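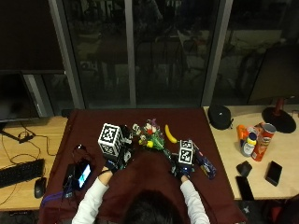 Artificial flowers on the maroon cloth at the Clarnov workroom.

Clarnov opens spring season of tabletop flower evenings

CLARNOV, 2026-03-15. The Clarnov workroom is bringing back its tabletop flower evenings, and this spring there are more of them than ever! The new season has 20 sessions, all built around small bouquets of artificial flowers that can be taken apart, mixed and put together again as often as you like.

Each evening lasts three hours. Guests sit down at a cloth-covered table, pick their stems and leaves, and work on an arrangement small enough to hold between two hands. White, red, yellow and purple blossoms look wonderful against dark maroon, and people tend to get bolder with their colors as the evening goes on.

"I love how small these bouquets are," said Lorna Niven, who leads the sessions. "You can turn one around, pull out a leaf, try the purple next to the yellow and see right away if you like it. In February we had a guest who remade hers four times and went home with the first version. She was thrilled with it."

The season also brings a new still life night, led by Teodor Malinowski. Guests place their flowers with everyday things from a kitchen or a bag, such as a banana or a snack bar in a bright wrapper, and move them around until the colors sit well together. Drawing is welcome but not required.

"A banana next to a bunch of flowers is a great place to start," said Malinowski. "It has that lovely curve, and the yellow picks up the yellow in the blossoms. Bring whatever is in your pockets and we'll find a spot for it."

No experience is needed for either kind of evening. Flowers and table cloths are provided, and finished bouquets go home with the people who made them. Guests are welcome to bring a vase, ribbon or a few stems of their own, and tea is served at the halfway point.

Places can be booked at the Clarnov front desk or by phone at extension 3958. Press questions go to Weronika Pawłowska at the same extension.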